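Ticket 107: Trial scene, compartment check failing from wrist view
Product: Kasisik sim kit, single-arm tabletop package (evaluation license)
Opened by: Sobia Soomro, Jasance
Assigned to: Abelardo Fuentealba, Kasisik support
Opened: 2019-12-21
Priority: Normal
Status: Closed, with one item moved to the feature list

Initial report (Sobia Soomro)

We are evaluating the kit against another package, Bilyk, before we decide which one to license for our Kurncombe line. The task we care about is simple sorting: the arm picks up a small cylinder from the tabletop and puts it into a compartment of a tray. We want to work out the motion and the camera setup in simulation before we buy hardware.

Installation went fine. The stock room loaded the first time and the arm responds to joint commands. The problem is the compartment check. With the overhead camera selected, the check returns the right compartment every time. With the wrist camera selected, it returns "unknown" on most runs, and on a few runs it returns the neighboring compartment. Same seed, same object positions, same motion file.

Things I tried before opening this:
- Restarted the simulator and cleared the cache folder. No change.
- Ran the camera calibration script again. It passes.
- Turned shadows off. The "unknown" results dropped, but I need shadows on for our evaluation.
- Swapped the motion file for the demo one that ships with the kit. Same behavior.

Renders from the trial scene are attached.
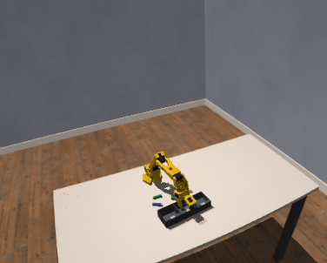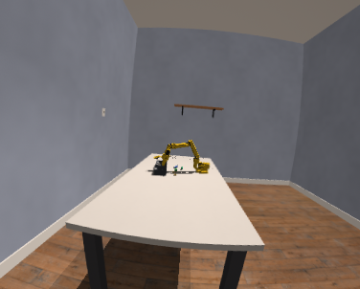
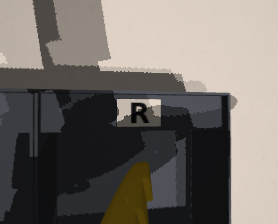 My main question is whether the wrist view is supposed to be usable for this check at all. The manual lists it as a supported source, and our real cell will not have room for an overhead mount, so this matters to us more than the rest of the trial. In the close-up with the "R" label, a darker gray wedge runs over part of the letter, and the surfaces behind the yellow finger are nearly all black and charcoal. I can read the label, but I can see why a script might not. If there is a setting for this, I could not find it in the manual.

Reply 1 (Abelardo Fuentealba)

Thanks for the renders and for listing what you tried. Please send the following:
- the scene config file
- the render log from one good run and one bad run
- the output of the version command

Also please confirm whether you changed the shadow quality from the default. The jagged edges on the dark areas in your close-up make me think it is set to low.

Reply 2 (Sobia Soomro)

Files uploaded. Shadow quality is on low. I did not change it by hand, but I picked the "laptop" profile during setup and it looks like that profile sets it.

Reply 3 (Abelardo Fuentealba)

Confirmed. There are two separate causes.

First, the laptop profile uses a small shadow map. From the far cameras it makes little difference. From the wrist it produces hard, blocky shadows, and the label reader treats a shadow edge as part of the letter. Set shadow_quality to medium or higher for the wrist camera only. You can leave the other views on low.

Second, the check grabs its image at the moment the gripper stops, when a finger can still be in front of the compartment. There is a parameter called check_delay, which is missing from the manual. Set it to 3 and the check waits that many steps after the retract begins. The default is 0.

Please rerun with both changes and let me know.

Reply 4 (Sobia Soomro)

Reran the full set with both changes. No wrong compartments. I still got 2 "unknown" results, both with the tray turned far from its starting angle. Render time per run went up by about 2 seconds on my machine, which we can live with.

I would like check_delay to be in the manual. I spent most of an afternoon on this and would have found it if it had been listed. I would also like the laptop profile to say what it turns down.

Reply 5 (Abelardo Fuentealba)

Both manual changes are in for the next release. The profile screen will show the shadow setting before you confirm.

The remaining "unknown" results are a limit of the label reader at steep angles. I have moved that to the feature list and linked it here. As a workaround, call the check again after a small wrist rotation. Sample script attached to the ticket.

Reply 6 (Sobia Soomro)

The sample script works on both of the failed runs. OK to close. I will open a separate ticket about exporting the motion file, as the joint names do not match what our controller expects.

Closed by Abelardo Fuentealba
Resolution: configuration change, manual update pending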